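### 4.2 What the simulated grasps do and do not show

The Droltau student team reported 1757 successful grasps in simulation, and on paper that is a strong result for a club that meets once a week. We are less convinced. The scoring script, written by Kaplan and Willems, counts a grasp as successful if the object is still between the fingers when the episode ends. It does not ask how the object is held, or at what angle.

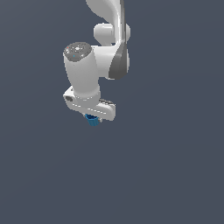 We asked Karabulut, who supervises the club, to rerun 1000 episodes with a stricter test. The club agreed, though the rerun was limited to the one blue object and a plain grey background with no table in view. A held object with nothing to bump into tells us little about a crowded bench - and the competition at Firimville is judged on a crowded bench.

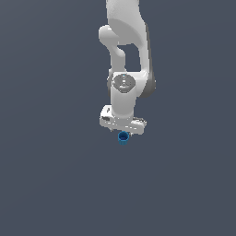
There is also the matter of friction. The team kept the default value throughout, and seven of the club's own log entries question whether it is too generous. None of them was followed up. Until it is varied, we would treat the headline figure as a statement about the simulator's settings.

**Figure 3.** Simulated arm with the blue object at the gripper, in two views from the Droltau project.

Ertürk and Kılıçarslan take a kinder view of the same data (see Section 5). They point out that the pupils wrote the controller themselves, and we do not dispute that.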